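Week 3 handout – Desk and workbench setup: power, cables, small stuff

Facilities and Shared Workspaces, Murnow Continuing Ed, Monday section

Notes from lecture plus the bits I skipped because we ran over. Read before the practical. Bring a marker and the sheet from week 2.

1. Where we left off

Week 2 was the table itself – height, edge, where the legs land, how far from the wall. Now we put things on it. Order for today: power first, then cables, then the small objects. People do it backwards every year. They lay out the pretty stuff, then drag a power strip through the middle of it.

Clear the top completely. Everything to a side table or a box. Yes, the pens too.

2. Power strip basics

Find the wall outlet before you decide anything about the table. Write down which wall, which height, what is already in it. One strip per wall outlet. Never a strip into a strip, never a strip into an extension cord. This is on the test every term and every term somebody daisy-chains.

Read the rating plate on the back. Watts = volts times amps. Add up what you plan to plug in and compare.

Worked example from the board: the strip in the example is rated 2,000 watts. Small heater takes 1,000. Laptop, monitor, lamp and charger together 184. Total 1,184, so it fits on paper. But the heater still goes straight in the wall. Heaters, kettles and coffee makers always go in the wall, does not matter what the sum says. If you only remember one line from tonight take that one.

Also:
– look along the whole cord for nicks before you plug in
– a plug that feels loose in the socket means the strip is done, throw it out
– brown marks around a slot, same
– multi-standard sockets take plugs from several countries but they do NOT change the voltage. Check the label on the charger.
– indicator light: tells you there is power at the strip. Does not tell you the strip is grounded or that surge protection still works. Some strips have a second light for that, read the leaflet

3. On the table or under it

Long argument in class, here is the short version. Fixed desk, same person every day: mount it underneath, or on the back edge. Shared table where people come and go: on top is fine, they need to reach it. Floor is the worst choice in either case. Feet, mop water, dust.

If it goes on top, put it down last in its rough spot, plug nothing in, then stand where each person would sit and reach. Adjust. Long strips can lie parallel to the back edge or at a slant, try both. On a table with a rounded edge there is no real "parallel", so go by reach instead and forget about the tape measure.

Pick up a long strip near the middle or with two hands. Holding it by one end lets the other end swing and it'll take a cup with it.

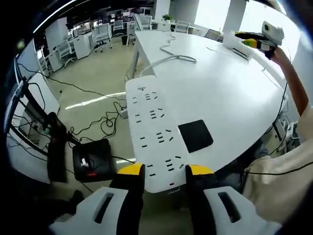
White strip on a white top looks tidy but slots get hard to tell from each other once four black plugs are in. Label the plugs, not the sockets. Masking tape flag close to the plug, short word, block letters. LAMP. SCREEN. Whoever moves the strip next will thank you.

4. Cables

Sort by thickness first. Thick ones (mains) go along the back or down a leg. Thin ones (charging, data) can cross the top if they must, but in one place only.

Loops: a few loose loops are OK and better than a tight wrap. Tight bends near the connector kill the cable. What you don't want is the loops drifting into the middle where hands go. Gather them at the far edge, one hook-and-loop tie, leave enough slack to lift the device off the table.

Cable over the table edge: one drop point. Choose a leg. Everything goes down that leg. Tie at the top, tie near the floor, nothing in between unless it sags. Keep the drop away from the side where people sit – a cable across the lap gets caught when they stand up.

Equipment under the table: leave a hand's width on all sides for air, and make sure you can still see any panel you need to read without crawling. Knees need the front half. Push gear back toward the leg, not in the center.

5. Small objects

Rule from the Genomero reading: flat things near, boxes far. Flat stuff (pads, coasters, notebooks) you use all the time, so it lives inside the reach of your forearm. Boxes get opened once a day or less, so back corner.

Black flat items on white top = easy to find. White on white = easy to lose. Put white boxes in the same corner always.

Don't set anything on top of the power strip. Don't set a drink uphill of it. I know the table is level. Is it though, check it, you did the shim exercise last week.

Square things sitting crooked next to a long strip will bug some people and not others. No marks for straightness in the practical, marks for reach and for clear space.

6. Two people at one table

Agree who moves what before you start. One person handles power, the other moves objects. Unplug at the wall before you shift the strip. Don't reach across the other person, walk around or ask them to pass it. Long sleeves pushed up, they drag cables of the edge.

7. Practical

In pairs. Each pair gets a Clonavo kit: strip, four plugs, mixed cables, one box, one flat pad. Bench sheets are in the Javier cabinet, bottom shelf.

a) clear the top
b) sketch wall outlet and table
c) place strip, test reach from each seat
d) run and tie the cables
e) place pad and box
f) swap tables with another pair and write down what you would change

Hand in the sketch and the swap notes together, one sheet per pair. Names on the back.

Reading for week 4: chapter on lighting, skip the section on dimmers, we do it in class.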